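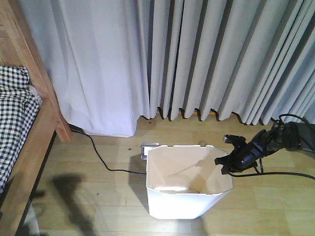

Page last changed: May, 15:40

Teaching by hand, one bin at a time

The gripper approaches the bin from the right, fingers open, pointing down and to the left at the nearest corner of the rim. The bin is white plastic with flat, angled faces, and it is empty. Behind it are a pleated grey curtain, a bed with a gingham blanket and a power adapter on the floorboards. As a place to teach a robot arm, a bedroom has one large advantage over a laboratory bench: it is where the wastebaskets are.

Stuvitel has been collecting demonstrations of household tasks in ordinary rooms for two years. The project is called Hemidora and is run by Zoltán Csonka, an engineer who previously worked on packaging lines. Its aim is narrow. An operator drives the arm through a short task, the joint positions and camera views are recorded together, and a control model is trained to produce similar movements when it sees a similar room. The current set holds 2,000 demonstrations, of which 748 involve a bin of one kind or another.

Bins are harder than they sound. A mug has a handle and a box has parallel sides, but a tapered bin with a polygonal rim offers the gripper a thin wall that changes direction every few centimetres. If one finger goes inside and the other outside, midway along a flat section, the wall sits squarely between the pads. At a corner it does not. The pads touch at two small points, the bin turns as it lifts, and the operator has to put it down and start again.

"We tell people to pick a face and stay on it," Csonka says. "They all go for the corner at first. It is the part that sticks out, so the eye goes there."

Two ways of showing

Hemidora uses two methods. In the first, the motors are set to a compliant mode and the operator takes hold of the arm and moves it directly. Engineers call this kinaesthetic teaching. It is quick to learn, and the operator feels contact through the arm itself. Its drawback is that the operator's hands and sleeves end up in the camera views, and a model trained on those views may come to depend on them.

The second method is remote control. The operator moves a smaller arm with the same arrangement of joints, and the larger one copies it. The controller, a unit named Tomar, samples the joint angles and sends them on with a short delay. The views stay clear of hands. What is lost is touch: without force feedback the operator must judge contact by eye, and thin rims are difficult to judge from above.

Csonka's preference is for remote control wherever the task can be seen properly, with hand guiding kept for tasks such as drawers, where resistance matters. Recordings from the two methods are stored separately and are mixed only at the training stage.

What the room contributes

Light causes more rejected recordings than poor driving does. Sun through a curtain moves across a floor in the course of a morning, and a pale bin on pale boards can lose its front edge almost completely. The team does not correct for this. A session is spread over the day so that the same bin is recorded in strong light and in shade, and recordings are discarded only when the operator could not see the rim either.

Cables are the other nuisance. Those on the arm need enough slack for the wrist to turn, and the slack has to go somewhere. Household leads are left where they lie unless they would catch under the base. A model that has only seen bare floors tends to treat a black lead as an obstacle, and will take the gripper on a wide detour to avoid it.

Each recording is checked in Skastent, the review tool Stuvitel wrote for the purpose. It plots gripper opening against time beneath the video and marks pauses longer than a set limit. Long pauses matter. An operator who stops to think teaches the model to stop as well, and a model has no means of knowing when the thinking is over. Such stretches are trimmed, or the whole attempt is thrown out.

Of the bin demonstrations, 15 were kept even though the first grasp failed. In each, the operator released the rim, backed off, moved along to a flat face and tried again. Csonka considers these the most useful in the set, as they show a way back from a mistake. He would like more of them, but they are awkward to order. Operators asked to fail on purpose do so too neatly, and the recovery comes out looking rehearsed.

The next round of recording will add bins with liners, which fold over the rim and hide the edge from the wrist camera – a problem the team has so far put off.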